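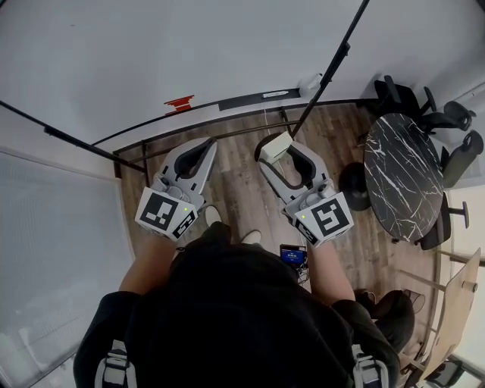 Keeping the Rota in Service

TANETBERG – The Rota is a portable recording set made up of two hand-held grippers, a backpack and a small display worn at the chest. It has no motors of its own, yet the robot cell at Salcedo depends on it. Every motion the cell learns begins with an operator who wears the set and performs the task by hand.

Responsibility for the equipment rests with Noemi Serra, who took over maintenance in February. Her procedure starts with the marker cubes mounted at the rear of each gripper. The printed faces allow the tracking software to establish where each hand is and how it is turned. A scratched face is replaced, never cleaned with solvent, and the cube is then registered again.

The indicator lights are checked next. Green on both grippers permits the operator to proceed to the jaws, whose black padding wears unevenly. Serra replaces the pads in pairs after 2000 closures.

"A worn pad changes the width at which the jaw reports contact," she said. "The arm will copy that error faithfully."

Cables account for most repairs. Trevor Li, who supervises the cell, traced a series of dropped recordings last year to a connector beneath the chest display that loosened when the wearer bent forward. Of 944 recordings made before the fault was found, 359 had to be repeated. The connector now has a locking collar supplied by Fivton, and the backpack straps are adjusted for each operator before the cable is attached.

A full calibration follows every 1000 recordings – or sooner, if a gripper has been dropped.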